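Renport College
Department of Applied Design, Second-Year Project Report

A Place for Small Things: Sorting Supplies on a Shared Worktable

Submitted by: Reet Priedītis and Shanti Vishwakarma
Submitted on: January 6, 2014

1. Purpose of the project

The shared worktable in the Futisgate building is used by several project groups during the term. Every group brings supplies to it, and most groups leave some of them behind. The department has a written rule that the table is to be cleared at the end of each session, but the rule does not say what clearing means, where the supplies should go, or who decides whether an item is trash.

The project set out to answer three questions. Which kinds of items collect on the table? Which of them belong there? What kind of container makes it most likely that an item will be put back in the same place by a person who did not take it out?

The project did not deal with the cabinets along the corridor, which are managed by the Plonham site office, or with personal belongings such as coats and bags.

2. Background

An earlier student group tried a system known in the department as the Prado plan. Under the Prado plan every item had an outline drawn on a large sheet of paper, and the sheet was laid over the table. The outlines worked well for tools of a fixed shape. They did not work for tape, which changes size as it is used, or for cable, which has no shape at all. The paper also tore at the corners, and by the end of June it had been thrown away. No written report was made of it, and the account given here comes from conversation with two of the students involved.

We took two lessons from the Prado plan. The surface of the table should be left alone, as people like working directly on the wood. Loose supplies should be grouped by what they are for, and the group should fit inside something that can be picked up in one hand.

3. Method

The table was checked at the end of 27 sessions during the fall term. At each check one of us wrote down every loose item on the surface. Items were named in plain words and no attempt was made to find the owner. An item that was present at one check and again at the next was written down both times. This gave 150 entries in the log.

Each entry was placed in one of six groups:

Tape and adhesives
Fastening and desk tools, such as staplers
Cable and cord
Paper, sheets and packets
Packaging and wrap
Pieces and parts, including wood shapes and small solid objects

Containers of every kind were left out of the log, a decision we discuss in section 6.

Some entries were hard to place. A sheet with printing on it may be instructions that someone will want, or it may be part of a package. Our rule was that the person writing the log chose at the time and did not go back to change the choice. We are aware that two people applying this rule will not always agree. On the four occasions when we both logged the same session, our lists differed by one or two entries.

4. Findings

4.1 Tape and wrap

Tape was the most common thing left out. Of the 150 entries, 61 were tape or adhesives, and nearly all of those were rolls of green painter's tape. People use it for marking and for labels, and a new roll is often started while an older one is still on the table. On the striped butcher-block top, one bright green roll lies on its side with a clear plastic container by it, and the rim of a second green roll shows near the stapler. A round, flat wooden disc has ended up beside a crumpled piece of clear plastic wrap. The disc is a part that a group may want again. The wrap is trash by any reasonable standard, but it is often left alone by people who are unsure whether it belongs to whatever is next to it.
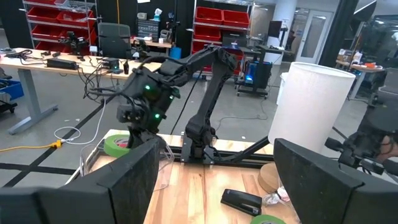 4.2 Containers that are present but not used

We had expected to find that the table lacked containers. In fact clear plastic containers were on the table at almost every check, and supplies were lying next to them. When we asked other students about this, the usual answer was that the container belonged to another group. A container without a label is treated as private property. It is also easy to overlook, as the walls are transparent and the wood shows through.

Clear containers do have one strong point. A person looking for something can see whether it is there without lifting a lid or moving anything. Students we spoke with preferred them to the gray bins kept in the corridor, which they described as places where things disappear.

4.3 Cable

Cable made up a smaller share of the log than we expected, but it took the most time to put away. Short lengths were set down in a tangle near the edge of the table and stayed there. A tangle is unattractive to the next person, who would have to undo it before finding out what it is. We tried wrapping each length in a figure eight and closing it with a strip of painter's tape. This was quick, and the wrapped cables we left out were put back in the same form more often than not.

4.4 Large items

The tall white cylindrical pieces used at the table were a special case. They do not fit in any container we tested, and they take up room wherever they stand. Laid on their sides they tend to drift toward a corner. We did not find a good home for them on the table and recommend that a shelf be used.

5. Trial of the one-hand rule

In the last part of the term we tried out a simple arrangement. Two clear containers were set aside for shared supplies. The first, a shallow one, was for tape. The second was for pieces and parts. Each had a label on its short side, facing the person standing at the table. A notice on the door, one paragraph long, stated that everything in a labeled container was shared, that the containers could be moved anywhere on the table, and that wrap and empty packets should be thrown away by whoever noticed them.

We did not ask anyone to return items to an exact spot. Earlier attempts had failed on this point -- people move things to make room for their work, and a system that depends on position is broken by the first person who needs the space.

The results were mixed. Tape was returned to a container more often than any other group of items. Small parts were returned less often, apparently for the reason already given: people could not tell whether a piece was shared or was part of someone's work. Paper did not improve at all. The top of the table as it looked on one occasion shows the range of cases fairly well. A pink block, which we logged under pieces and parts without being sure if it was a sponge or an eraser, is inside a clear rectangular container, and there is something green in the clear tray farther up. A white sheet or packet with small colored printing lies flat by itself near the top edge, and a small dark gray wedge and a tangle of white cable are out on the wood in the lower part. One large white cylinder is on its side in the corner.

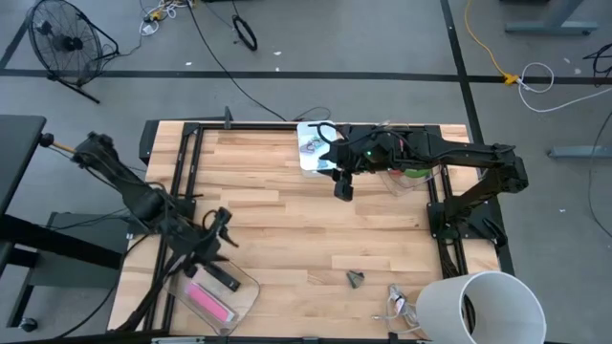

Shanti Vishwakarma holds a different view of the trial from the one set out above, and asked that it be recorded. In her opinion the pieces and parts container should be withdrawn. It invites people to drop in anything they cannot name, she argues, and within a term it will be a second trash can with a nicer label. She would keep the tape container, add a small one for cable, and leave parts to the groups that made them, with a name and a date written on each one.

The other author believes that the container is worth keeping for one more term if it is emptied on a fixed schedule. We did not settle the question and have left both positions in the report. The recommendations in section 7 are limited to points on which we agree.

6. Limits of the study

The log records what was left out, and says nothing about what was used and put away correctly. A busy session with good habits looks the same in our data as a session in which the table was hardly touched.

The decision to leave containers out of the log was made early and was probably a mistake. Once it became clear that unused containers were a large part of the problem, we had no record of how many there were or how long they had stayed. Notes in the margins of the log gave some help, but they were not made in a regular way.

Both authors also worked at the table. Other students knew that we were checking it, and this may have affected how they left it, especially during the first weeks.

7. Recommendations

Keep one clear container for tape on the table at all times, labeled on the short side.

Treat any unlabeled container as shared after one full week.

Have cable wrapped and closed with a strip of tape before it is set down, and keep it in its own small container.

State in the department rule that wrap and empty packaging may be thrown away by anyone.

Provide one shelf near the table for tall or round items that cannot be stored in a container.

Replace the present wording of the clearing rule with a short list of what may stay on the table overnight. A draft of this list has been given to the Plonham site office and is attached to the printed copy of the report.

8. Materials

The labels were cut from card left over from another course. The containers were already in the building. The only purchase was one marker, and the log sheets are kept with the project folder in the Futisgate office, where they may be read on request.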